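I caught Mei Montoya between a costume fitting and her daughter's recital, so she ate most of a sandwich while we talked and apologized for it maybe four times. She didn't need to. I grew up watching her as Nurse Adela on Clenbridge, and if she'd wanted to clip her toenails during the interview I would have sat there and nodded.

She's back on TV in June, playing the mother (and the landlady, and possibly the villain — she wouldn't budge on that one!) in Trullholm, the new weeknight drama. It's her first series in years. I asked what took so long.

"I was reading scripts the whole time," she said. "They'd send me a grandmother who comes in with soup and leaves. I'm 51. I make terrible soup."

Trullholm came to her through Joon-young Ma, who directed a handful of her old Clenbridge episodes and is running the show this time. He called her himself and talked for over 35 minutes before he got around to mentioning the part.

"Joon-young tells you about the weather in the town first," she said, laughing. "Then the family that owns the ferry, then who owes money to who. I'm standing in a parking lot with my groceries. Finally I said, 'Am I in this?'"

She is very much in it. Her character, Ines, rents rooms above a closed-down ferry office and knows everybody's business, and the first episode hangs on a letter she decides not to hand over. I've seen that episode and I'm not allowed to say whose letter it is, which is killing me.

I asked about the schedule, because daily shows are famous for eating people alive. Mei did 189 episodes of Clenbridge and says she remembers filming perhaps half.

"You learn lines in the car, you learn them in the makeup chair. On this one I told them I need my pages the night before. Dayana laughed at me, but I get them!"

Dayana Marulanda is the head writer, and she also wrote the scene everyone at the press screening was whispering about, where Ines and her sister argue through a bathroom door. Bok-nam Joo plays the sister.

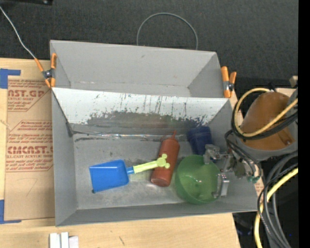 "We did it in one go," Mei told me. "Bok-nam was on the other side and I couldn't see her face, so I just listened. I forgot my last line and she answered it anyway. They kept it."

Does she watch herself? Never, she says, though her daughter does and sends reviews by text. The latest one said "good crying, weird scarf."

I had one more question, about whether Nurse Adela might ever come back. Mei wiped her hands, picked up her bag and said to ask her again after the recital.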